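## 4. Evaluation of the Hilla Kitchen Package

Hilla is a simulation package sold by Oltoseck for testing household manipulation policies before they are run on hardware. A license includes 30 furnished kitchens, a white single-arm robot model, and a set of tabletop tasks involving plates and small food items. We reviewed the package over 12 weeks under the terms offered to academic buyers. The vendor had no part in the design of the review.

Each episode can be rendered from room views and from views close to the gripper. Our protocol used both kinds, as several of the baseline policies supplied with the package depend on close-range input. Figure 3 gives sample renders from one of the island kitchens.
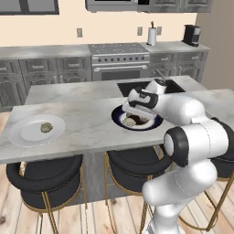
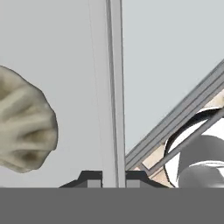
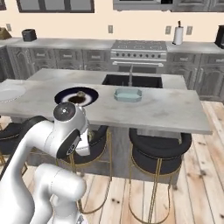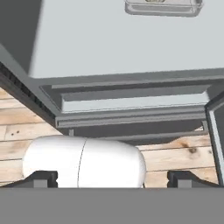 **Figure 3.** Sample renders from the Hilla package. First and third: room views of the arm at the marble-topped island. Second and fourth: close-range views with the flat gray gripper surface along the bottom edge.

We completed 886 episodes. Scene loading was stable, and we recorded seven failed starts, all traced to a license check that timed out. The room views were adequate for judging where the gripper stood relative to a plate. The close-range views proved harder to use. Large parts of them may be taken up by plain surfaces, and reviewers Jiahui Luo and Peiyu Ren often disagreed on what an object was when they labeled such views without the matching room view.

Documentation was the weakest part of the offer. The placement of the close-range views is set in a file that the manual does not mention, and changes to it are lost when the package is updated. Oltoseck confirmed the fault in August. Until it is corrected, we advise buyers to keep a separate copy of the file and to record the package version with each set of results.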